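Subject: Re: Verkton hand gripper kit - worth the price?
Date: 22 October 2021
List: small-grippers

Somebody at Urquijo wrote:

> We are thinking to order two of the Verkton hand gripper kits for our
> packing tests. The seller page says very little. Is it comfortable
> after one hour? Do the finger pads survive? And does it hold soft
> bags, or only boxes and bottles like in their brochure? We have also
> an offer from Fultard, which is cheaper but comes without pads.
> Any experience is welcome, also bad experience.

Hello all,

We have had one kit from Verkton since June, so I can answer most of this. We paid for it ourselves and I have no connection with the company, except that I have sent them perhaps too many emails.

First the comfort. The handle is good for a medium or large hand. My own hand is small, and I must stretch the first finger to reach the trigger. For one hour it is fine. After a full afternoon I feel it in the wrist, more than in the fingers. A colleague wound bicycle tape on the handle and says it is better, I did not notice a difference.

The pads. We have logged 951 grasps until yesterday, and we are still on the first pair. There is some polish on the ribs near the tips. The glue of the left pad opened at one corner in the second month and I closed it again with contact cement. Verkton sent a replacement pair without charge, but shipping took very long and customs wanted a paper that was not in the box. If you order, ask them to put the invoice outside the parcel. They know about this problem and they still forget it.

The pivot pins need attention. Ours came a little loose after the first weeks, and then the two fingers do not meet exactly. You see it first on thin things. I now tighten them every 100 grasps with the small key from the kit, and put one drop of thread lock when I remember. The manual says nothing about this, at least the version we got. Page 111 is the last page in the index and our manual ends before it, so maybe the missing part explains it.

Now to soft bags, because I think this is your real question. Yes, it holds them, but you need to learn how. With a puffed snack bag the two pads push the air upward and the bag becomes thick at the top and narrow where you hold it. If you close fully and quickly, it jumps out. We do it slowly, low on the sides of the bag, and stop closing when the film begins to fold. 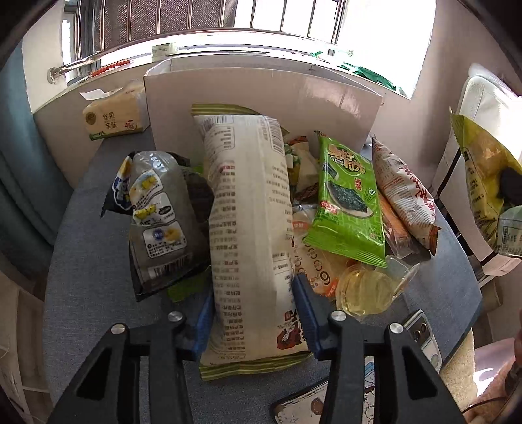 The hard part for us was taking one bag out when others lie against it. A neighbor with a crimped edge likes to catch under the pad and come along for the ride. I count this as a failed grasp in my log, others in the group do not, so please do not compare our numbers with the ones from the Droltura people before you ask them how they count. Shiny film was no problem for the grip itself. Very flat packets on fabric are difficult, on a hard table they are easier.

About the Fultard offer: I tried that one only for a short time at Droltura's open day. The trigger is lighter and I liked it. But without pads you will have to make your own, and bare fingers on plastic film slide very much. When you add the pads and the hours of somebody cutting them, I am not sure that it stays cheaper.

One more point about the price. Verkton asked us 600 for the kit with spare pins and the key, and the carrying case was extra. We did not take the case and I don't miss it - a normal tool bag is enough. The extended support was offered also. I would not pay for it, they answer emails the same way without it, usually in two days.

So for two kits and mostly soft bags, I would order one first, use it a few weeks, and then decide on the second. If you want, I can send you our log sheet, it is a simple table and easy to change.

Best regards from the test bench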